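Thu 21 March
By Soo-ah Ji
Print | E-mail

Linlow primary, turnout model, second pass. Reran the Ullside precincts with the corrected voter file. Bahrami had found 21 duplicate rows, all from the early-vote export, now dropped. The margin for Bermúdez over Lukáč narrows by 2 points and the order doesn't change.

Sample per precinct raised from 200 to 275. Absentee ballots still coded as a separate stratum. Weights redone by age and party registration only; education left out, as the file has too many blanks. Runoff scenario (July) not touched yet. Þórey has the old crosstabs, need them back before I start it. 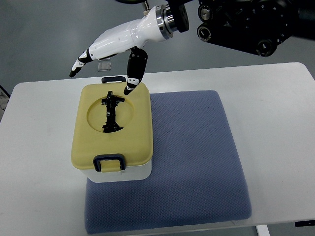 Do the late absentees go into the Ullside total? Only those postmarked by election day; the rest stay in their own column until the county certifies.

Seed and weights saved with the run log.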